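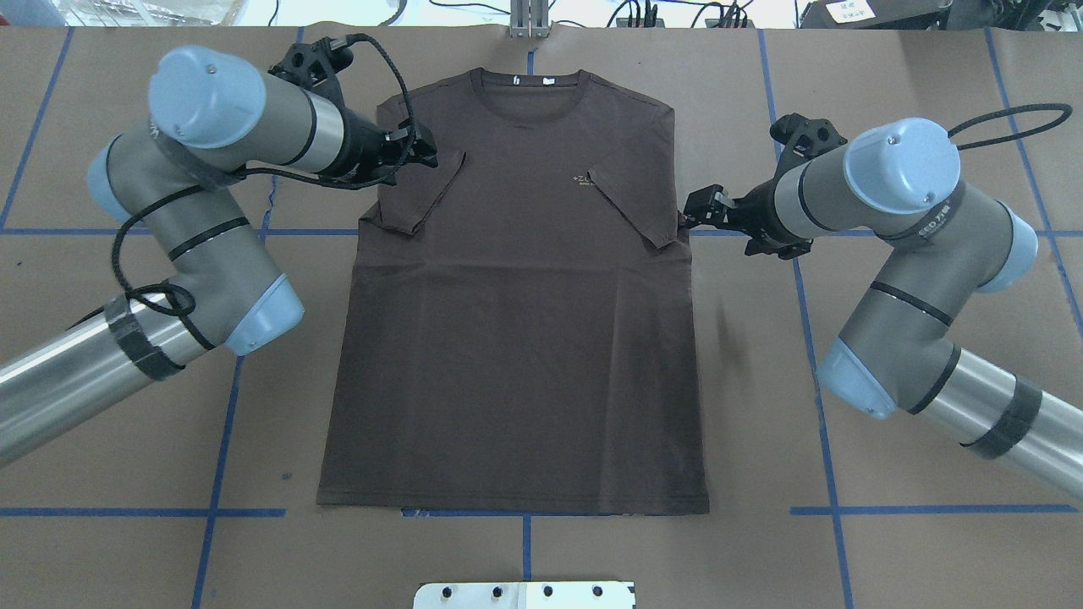

Brown crew neck, short sleeve, logo on the upper chest.

Crenshaw Street Fair Planning Group
Minutes of the December meeting

The meeting was called to order at 7:05 p.m. in the back room of the Crenshaw branch library. Enough members were present to vote. The agenda was accepted with one change: parking was moved ahead of food vendors so the member handling it could leave early.

1. Minutes of the last meeting
Approved with one correction. The rain date discussion was recorded as a decision. It was only a discussion, and the item stays open.

2. Money
The balance in the fair account is $2,923. The deposit for the stage is still out and will come off that figure when the check clears. The insurance renewal has not arrived. The secretary will call the agent and ask for the same coverage as last time, plus a quote with the side lot included.

A member asked if booth fees could be raised. After some back and forth the group agreed to leave them alone for this fair and look at it again once the vendor list is closed.

3. Parking and street closure
The city wants the closure request on the new form, which asks for a drawing of every barrier. The old drawing shows the barriers at Prasavar Lane on the wrong side of the alley, and two residents were blocked in until the afternoon. The drawing will be redone with the alley left open.

The church lot is available again, except for the row nearest the door. The hardware store lot is not. The group talked about a shuttle from the school and dropped the idea -- the cost was too high for the number of people who would use it.

4. Shirts
Brown was kept as the color for crew shirts. Gray was also talked over as a second color for the info booth, so visitors can tell who to ask. Several members felt two colors would mean two orders and more leftovers. Others said people stopped the setup crew all day with questions about restrooms. Motion to order 48 shirts in total, split between colors to be settled by the shirt lead. Passed, with one vote against. Sizes are due to the secretary before the next meeting. 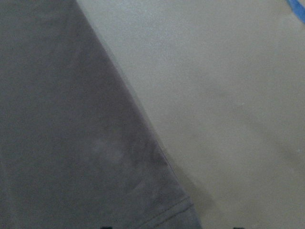

5. Food vendors
Twenty applications came in. Five are for kettle corn or lemonade, and the group does not want that many of the same thing on one block. First choice goes to vendors who were at the last fair and left their space clean. Vadetti Bakery has asked for the corner spot again and will get it. The taco truck needs a longer space than the map allows; the map lead will try it on the north side.

All vendors using propane must show a current fire inspection tag at check-in. This was in the last packet but on page three, and it was missed. It will go on page one.

6. Music
Three bands have said yes. The school jazz group cannot play before noon. The sound rental quote from Drultberg was read and tabled -- it did not say if an operator is included.

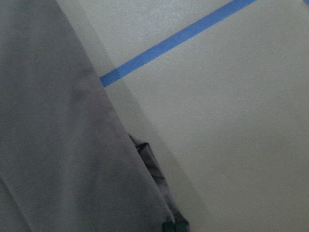

7. Open items
Rain date. Second hand-washing station. Key to the storage shed, still missing.

Next meeting is in January, same room, 7:00 p.m. Bring shirt sizes.

Adjourned at 8:40 p.m.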